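Notebook, textile bench
1/12/22
Mesh bags, delicates, and the green piece
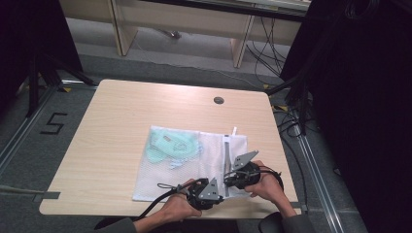 White mesh bag flat on the table, mint-green item in the left half, zipper along the right.

Good day on the bags! I have been looking forward to getting back to these since the Nordin towels were finally finished, and the mesh bag is such a nice little object once you spend real time with it. Writing this up while it's fresh, partly for me and partly for Ji-hoon, who takes over the bench when I go back to the drying racks.

The question we're on is still the old one from the Stetano write-up: does it matter how a soft item sits in the bag before it goes into the wash? Mirjam thinks it matters a lot more than the size of the bag. I came in doubting that and I'm now maybe two thirds of the way over to her side.

Starting point for the green piece: crumpled, pushed over to one half, bag laid out flat, zipper lengthwise on the other side. I like this as a "lazy person" load. It's how I do my own at home, I drop the thing in and give the bag a pat. The other load is the tidy one, item folded in thirds and spread so it reaches into all four corners. Same bag type, same cycle, same spin for both.

The color is a gift, by the way. Mint shows through white net beautifully and you can tell at a glance how far the fabric reaches and where it doubles over. With the cream pieces in the fall we kept having to open the bag to check, and every time you open it you disturb the load (and then you've got a different load, and you start over, and you say a word you shouldn't). Please let's buy more in strong or at least visible colors. Mirjam found a supplier, Trirkau, who will sell us small lots, and I'd be happy with mint for everything.

Weights. Reading the dry load on the small scale, bag included: 79 g. I zeroed twice because the pan had lint under it. The wet weights go in the table in the shared folder once I've done both loads, so don't look for them here.

Zippers. This is the part I got carried away with. Things I want to keep from today:

The pull is small and light and it likes to flip over. If it's flipped away from you the first bit of travel feels stiff, and you'd swear the zipper was bad. Flip it back and it runs sweetly. I had two bags in the reject box from last week for "stiff zipper" and both are fine! They're back in the pile.

Closing goes much better if the net is pulled taut along the zipper first, from both ends. If the bag is wrinkled, the mesh creeps toward the teeth and gets nipped. Smoothing the whole bag doesn't do much, it's only the strip right next to the zipper that matters.

Park the pull at the same end each time. The older bags have an elastic cover at one end for tucking it under and I'd love to know whether that cover does anything at all. Ji-hoon, this feels like one for you. I'd do one batch tucked and one batch left out and look at the nearby mesh for snags.

On the bag life count: the oldest Nurier bag is at 483 cycles on the long-run machine and still closes. I really didn't expect it to get this far. The net has gone soft and a bit gray, and there's a place near a corner where the holes have stretched into ovals, but the seam hasn't let go anywhere. The plan says we stop at 700. If it gets there I want to frame it and hang it over the sink, and I'm only partly kidding. At the present pace that's sometime in March.

Mesh, while I'm on it. Ran my thumb over a new bag and over the oldest one with my eyes shut and I could tell them apart straight away, the new one has a crispness to it, almost a squeak. Mirjam suggested we write down a feel score from one to five, done blind, before we bother with the pull test. I was snooty about this when she brought it up and I take it back. It's quick and we'd catch the softening much earlier. She's going to draw up a sheet.

Table setup. The long table with the rounded corners is my favorite for this, the edge doesn't grab the net. I did wipe it down first and would ask everybody to do the same, as starch from the shirt work leaves a film and the bags drag on it. Lay the bag toward the middle and keep it clear of the cable hole, where a zipper pull can drop in and catch if you slide the bag across. It happened to me in the fall and it pulled a thread.

One more on creases. With the crumpled load the folds stack up, and I think the green gets packed into a lump that stays wet in the center. That's a guess until I have the numbers. With the tidy load I worry about the reverse, that the item has no room to move and doesn't rinse well. Mirjam's idea is a third load, rolled loosely, and I think it's worth the extra day. I tried rolling one just now to see how it would sit and it looked great, like a little mint pastry. It also unrolled by itself the moment I picked up the bag, so we may need to think about that one.

To do:
Crumpled load, cold cycle, then wet weight
Tidy load, same
Ask Trirkau about mint, and if they have a darker green too
Move the two rescued bags back onto the count sheet
Clean the lint off the scale pan
Feel score sheet (Mirjam)
Zipper pull, tucked and untucked (Ji-hoon, if you want it)

Later, same day: Ji-hoon stopped by and read this over my shoulder and he does want the zipper pull job. He also asked whether the crumpled item always ends up on the side away from the zipper. I had never thought about it. I push it in through the opening and it travels across to the far side, so probably yes, for me. He's left-handed and thinks his would end up somewhere else. So now we should note where the item sits before each wash, left, right or middle, and who loaded it. I've added a column to the sheet and filled in "left" for the green piece.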